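Clumine: a collection of household omens and small-creature folklore

README, August 2022

Clumine is a plain-text collection of things people say about small visitors and odd happenings in the home: a moth on the curtain, a cricket behind the stove, a spider coming down on its thread before breakfast. It holds the sayings themselves, what the teller thought they meant, and where the teller learned them. We love this stuff and we hope you will too!

The project began as a shared notebook kept by Petrică Oprea and Janka Hubáček, who found that their grandmothers disagreed completely on what a ladybird indoors was for. (One said money, the other said a letter. Both sayings are in, of course.) It has grown a lot since then and is still growing.

What's in the folder

sayings.csv – the main file, one saying per row
tellers.csv – one row per teller, with a code in place of a name
themes.txt – the list of themes and what we mean by each
stones.txt – a side list on stones, doorsteps and hearths
notes/ – longer tellings that wouldn't fit in a row
pictures/ – colour pictures

Columns in sayings.csv

id: a number that never changes, even if the row is later moved to another theme
creature: the everyday English name, or "none" for sayings with no animal in them
place: where in the house it has to happen (doorstep, kitchen, bed, window, hearth, anywhere)
time: morning, evening, night or any
saying: the words as told, in English
original: the words in the teller's own language, where we have them
meaning: luck, money, visitor, weather, love, warning, death or unclear
strength: how firmly the teller held to it, from 1 (a joke) to 4 (would act on it)
teller: the code that links to tellers.csv

The meaning column has 8 possible values and each row gets exactly one. Where a teller gave two meanings we made two rows and linked them in the notes. Please don't add a ninth value without asking, the search page will fall over. 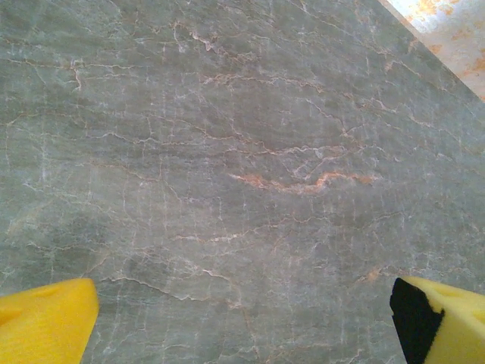 Veined stone, grey-green with an orange-tan band. Pictures folder.

How the sayings were gathered

Most came from conversations, and some from letters. The Dorden rows were gathered over a winter of long kitchen-table evenings, and they are wonderfully rich in crickets. The Veker rows are shorter and drier in tone and lean heavily towards weather. The Kocabaş rows came in through one extended family, so they repeat each other a good deal, but the small differences between an aunt's version and a nephew's are half the fun.

There are 73 tellers in this release. We asked all of them the same 7 opening questions, which you'll find at the top of themes.txt, and then let them wander. Wandering is where the best material comes from! A question on beetles got us the whole set on dropped spoons.

Translations into English are ours. We kept them close and a bit clumsy on purpose. If a saying rhymes in the original we have marked it with an r and made no attempt to rhyme it in English. Janka did try with one, and it is in the notes folder for anyone who wants a laugh.

The side list on stones

stones.txt is newer and much thinner. It covers beliefs to do with the stone parts of a house: steps that shouldn't be swept after dark, a pebble kept by the fire, lines in a slab read like the lines in a palm. The reading of lines is the bit we are keenest to build up. So far we have it from Dorden only, where branching lines are said to stand for children and a line that splits and joins again means a quarrel mended.
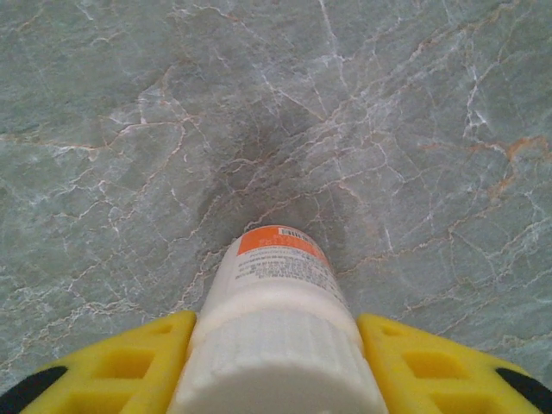

Fine white and rusty veining. Same folder.

Things to watch for

"Unclear" in the meaning column is a proper answer. Several tellers knew that a thing mattered without knowing why.

Creature names are loose. "Thousand-legs" may be a millipede, a centipede or a woodlouse depending on who is talking, and we have left it alone.

The strength score was given by whoever was listening, so Petrică's 3 may well be Janka's 2. Don't build anything serious on it.

Blank cells in the time column mean we forgot to ask. Sorry!

Using it

You are free to read, copy, quote and rework any of it, so long as you name Clumine and leave the teller codes in place. Please don't try to work out who the tellers are.

Sending us more

Yes please! Copy the header row, fill in what you can and leave the rest blank. One saying is plenty. We add new rows every January, and corrections go in as they arrive. Sayings on earwigs are especially welcome, as we have hardly any.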